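Last updated: Wed 20 May
2 min read

Re: Clear table rule for two-arm cells

gonu48
Our new checklist says the table has to be bare before the arms are powered. Whose idea was this? Real kitchens aren't bare.

J. Herrera
Mine, partly. A loose cord is a snag, and a snag is a stopped run -- or worse.

gonu48
Show me one snag in the last 200 runs. I'll wait.

wondimu_e
Nearly 300 by now, and none that I logged. But we only log stops, so I wouldn't lean on that.

J. Herrera
Exactly. The log proves nothing either way.

Ataahua R.
Rule 9 at Pindness was kinder: work zone clear, back corner free for small stuff. Mug and mug tree in the middle, adapter and cord at the back left. I can live with that.

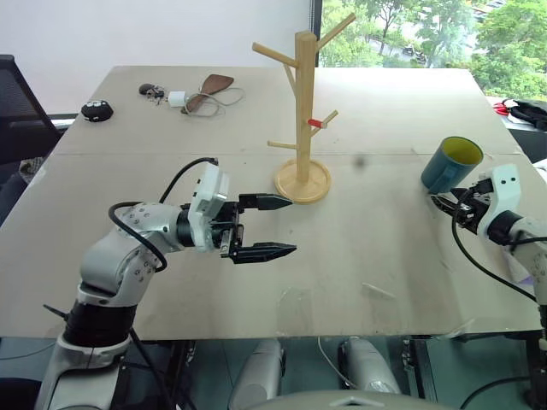
Re: Who signs off?

gonu48
And who decides where the "corner" ends? Tape it or drop it.

J. Herrera
Tape, then. I still don't like the cord.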